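Workshop notebook, Flimthorpe, Tuesday, 9.40

Wood for the plant shelf, first look before sanding

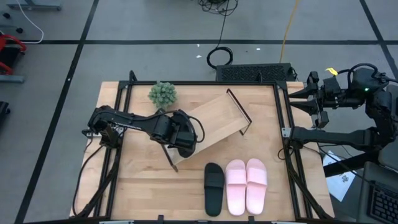 Comment from the Kevden bench, written under my note of last week: please do not oil the board before the holes are drilled, the oil goes into the drill dust and makes a paste which is hard to clean. I agree with this and have changed the order of work.

The board is pale and I would like to keep it so. On the offcut from the same plank (Vinura, order 1138) I tried two finishes. The clear oil made it more yellow than I expected. The water-based wax changed the colour very little, but the surface felt a bit rough afterwards, so it needs a light sanding between the coats. I have used 200 paper for this and it was fine.

The green succulent is spiky and round, and it will stand at one end of the shelf. It should have a saucer under it. Wax alone will not protect the wood from a wet pot, this we learned with the Nkuna shelf, which still has a dark ring.

Drilling: first hole 41 mm from the end, same at the other side. Clamp a piece of scrap under the board so that the back does not split.

Wax needs 30 minutes before the second coat. In our cold corner I would give it more.

Still open: round the front edge or leave it square? I prefer a small rounding, done by hand with the block. Brackets are not ordered yet.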